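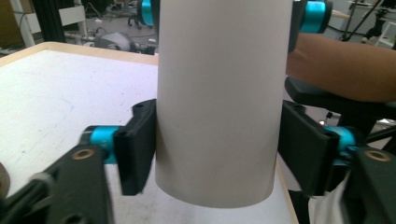
Sigita Žukauskas wrote back to my last column to say that a policy either does the task or it doesn't, that the Drudbridge group reported 100 percent on the home table, and that she could not see what was left to argue about. Plenty, I think. I have read the Drudbridge write-up three times now and each time I like the engineering more and the headline less.

The claim is that you can skip the robot while collecting data. A person holds the gripper, does the job by hand, and the recordings go into a model that later drives an arm fitted with the same fingers. Drudbridge collected more than 300 demonstrations this way and called the resulting policy "scene-agnostic." It was tested over 20 trials on the table where the demonstrations were made, and it succeeded in all of them. Then it was moved to a second room at Walham, with different lighting and a slightly lower table, and the rate dropped to 68 percent. The first number is in the abstract. The second is in a table near the back.

I don't want to be cheap about this. Sixty-eight percent in a room the model has never seen would have been a fine result not long ago, and if the paper had been built around it I would be writing a friendlier piece. But "agnostic" is a strong word for something that fails about one time in three when you carry it down the road. 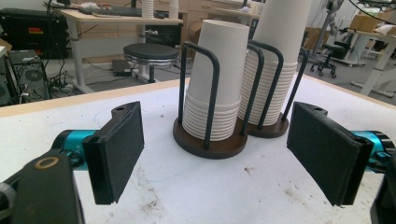
What a policy learns depends on what varies in front of it, and the paper is vague on that point. It says the objects were "randomized," by which it seems to mean moved. Moving things is worth doing. It is a small part of what a kitchen or a break room would throw at the same arm, though. Take the cup dispensers: two of them, both with black rods looping up from a round dark brown base, both holding white paper cups, upside down in the left one at least. One stack is taller than the other, and I'll grant that as variety. A real office has plastic cups, printed cups, a dispenser screwed to the wall and a stack somebody has crushed on one side. If none of that is in the training data, I would like the authors to say so in the same paragraph where they say "general."

Then there is the person. A human hand brings a great deal to a demonstration that the camera on the gripper never records. You feel when a paper wall starts to give. You ease off before it buckles, you tilt a little, and you don't know you did it. The model gets the path of the fingers and the pictures, and has to guess at the rest. Kęstutis Sepp raised this with the group at Carholm, whose system works along the same lines, and got the answer that more data would take care of it. Maybe it will. That answer has been given for every gap in this field for as long as I have followed it, and it has the convenient property of never being wrong yet.

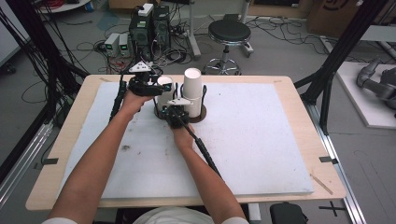
Fair enough on the cups, Merike Jõgi told me over lunch, but what would you have them do, go back to moving the arm through every step with a joystick? She has done that, for weeks at a stretch, and reckons the hand-held rigs gave her back most of her working day. Two hands on two grippers, at a person's own speed, and the motions come out looking like something a person would do.

I have no quarrel with any of that. The collection method is good and I expect it will spread. My complaint is with the step from "this is a pleasant and fast way to gather data" to "this data travels." Those need separate evidence, and only the first one got much. A rate from 20 trials on the home table says very little about the second, even a perfect rate.

What I would ask for is fairly dull. Hold out a room from the beginning and report it first. Have a person who did none of the demonstrating set up the test. Sort the failures by kind, so a reader can tell a missed grasp from a crushed cup; Drudbridge lumps them together, and I suspect they call for different fixes. The Widmer report from April did most of this with a weaker method and worse numbers, and I learned more from it.

Sigita will say that I am holding a young technique to the standards of a finished product. I'd say the abstract did that when it picked the word.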